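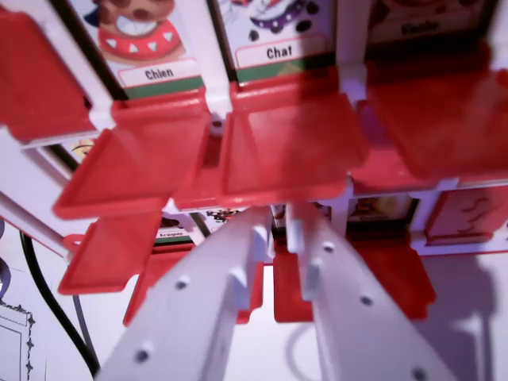
Section 4. Setting up your wholesale account in Skundero Orders

Before you start

You need your business number, a bank account in the business name, and your stock list as a spreadsheet. If you are still a sole trader, use your own name exactly as it sits on your tax record. Nicknames get bounced.

Allow an hour. Longer if your stock list is a mess.

4.1 Create the business profile

1. Log in at the owner level. Staff logins won't show the Profile tab.
2. Profile > New business. Type the legal name first, trading name second.
3. Pick a category. Paper goods, cleaning and packaging all go under Consumables.
4. Enter the warehouse address. A garage or spare room is fine. A post office box is not.
5. Save. Wait for the green bar before you go to the next page.

Note: the trading name prints on every invoice. Check the spelling now. Changing it later means an email to Lizelle Jacobs in Accounts and a wait of two working days.

4.2 Load your stock list

1. Download the blank template from Stock > Import.
2. Copy your items in. One item per row, no merged cells, no colour coding.
3. Column C is carton quantity, column D is unit price. People swap these constantly.
4. Save as CSV. Upload.
5. Read the error report. Fix the rows it lists and upload only those rows again.

The limit is 3,000 rows per upload. If you have more, split the file by supplier.

CAUTION: uploading the full file a second time doubles your stock on hand. There is no undo button. Bohdan Hrynyshyn on the support desk can roll it back but only on the same day.

4.3 Set order minimums

The default minimum order is $200. Most new wholesalers leave it there for the first few months, then lift it once they know what a delivery run costs them.

1. Settings > Orders > Minimum.
2. Enter a dollar figure, before tax.
3. Tick "Apply to existing customers" only if you have told them already.
4. For a customer who gets a different minimum, open their card and fill in Override. Leave it blank for everyone else.

Free freight sits on the same page. Set at $1,000 when you open the account. Change it or switch it off, up to you.

Note — if the minimum is higher than the free freight figure the page saves anyway and doesnt warn you. Check both.

4.4 Give credit to a customer

New customers start as pay-first. To move one to an account:

1. Open the customer card, Credit tab.
2. Upload the signed application. PDF or photo, either works.
3. Enter the limit. The system suggests $1,875. Type over it if you want something else.
4. Choose terms: 7, 14 or 30 days from invoice.
5. Add a second approver if you have a business partner. They get an email and have to click it before the limit goes live.

CAUTION: the limit counts unpaid invoices only. Open orders not yet invoiced are left out. A customer can go well over if you invoice weekly. Turn on "Include open orders" under Settings > Credit if this worries you.

4.5 Connect a carrier

Gravska and Mkhize are built in. Anyone else, use Manual.

1. Settings > Carriers > Add.
2. Paste in your carrier account number. No spaces.
3. Print a test label. Scan it with your phone.
4. If the scan fails, set label size to A6 and try agian.

Mkhize pickups have to be booked before noon. Gravska needs pallet heights, so measure before you book.

4.6 Add your staff

Each person gets their own login. Don't share the owner one.

Sales: can see prices and take orders.
Warehouse: can pick, pack and print labels. No prices.
Books: invoices and payments, no stock changes.

To change a role, untick the old one first. Ticking both gives the person both.

4.7 Go live

1. Put through one test order to yourself.
2. Pick it, invoice it, then cancel the invoice.
3. Check stock on hand went back up.
4. Flip the switch on the Profile page from Draft to Open.

Stuck? Setup questions to Kgomotso Modise, bank and payment questions to Selim Yüksel. Both are under Help > Contacts. Have your account number ready.

Section last changed 16 November 2025. Returns and damaged cartons are in Section 5.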